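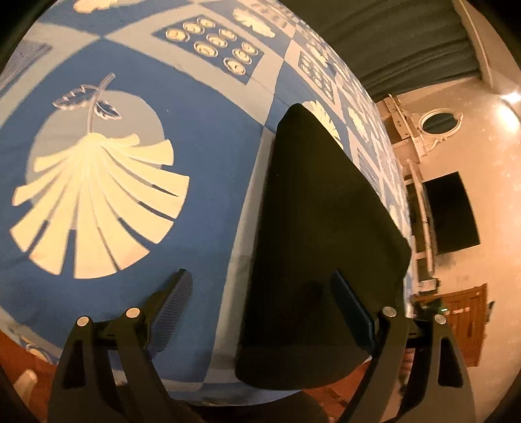

Household Textiles and Surface Pattern
Unit 2: Repeat, Scale and Layout in Printed Bedding

Department of Textile Studies, Isden College
Unit leader: Teodora Vasić
Studio sessions: Yae Ichikawa

Purpose of the unit

This unit introduces the main ways in which a printed pattern is made to continue across a length of cloth. Students should read the handout before the first studio session and bring it with them. The session will assume that the terms in bold on the glossary sheet are already familiar.

The repeat

A repeat is the smallest area of a design that, when copied, produces the whole surface. In screen printing its height is fixed by the screen. In rotary printing it is fixed by the distance around the cylinder. Digital printing removes most of these limits, but many mills still ask for artwork in the older sizes so that the same design can be moved between machines.

Four layouts are covered in this unit.

Block (or straight) repeat. The unit is placed directly beside and below itself. It is the simplest layout to draw and the easiest to match at a seam. Its weakness is that strong motifs line up and form visible stripes.

Half-drop. Each column is lowered by half the height of the unit. The eye is led diagonally, and the edges of the repeat are harder to find.

Brick. Each row is moved sideways by half the width. Brick layouts are common in small geometric designs.

Patchwork print. A single printed cloth imitates many joined pieces. The blocks may each carry a different filling, such as dots, stripes or a large floral or shell motif. The outer layout is often a plain block repeat, although the variety inside it makes this difficult to notice.

Scale

Bedding is seen from across a room and also from very close. A motif that reads well on a paper sample may disappear on a double duvet cover, and a large motif may be lost where the cloth folds over the side of the mattress. Students are expected to test every design at full size on at least one printed panel. Paper for the wide printer is charged to the studio account up to a limit of 200 sheets per group.

Color

Limit the first design to four colors, including the ground. Two values of one hue with an off-white will give enough contrast for most layouts. Record each color by its number in the Fananent shade book, held at the studio desk.

Assigned work

1. Read the Elineck course reader, pages 49 to the end of the chapter.
2. Draw one motif and set it in block, half-drop and brick layouts.
3. Write a short note on which layout hides the repeat best.

Work is due at the Trujillo Building office by noon on 31st August. Late work requires a signed form from the unit leader.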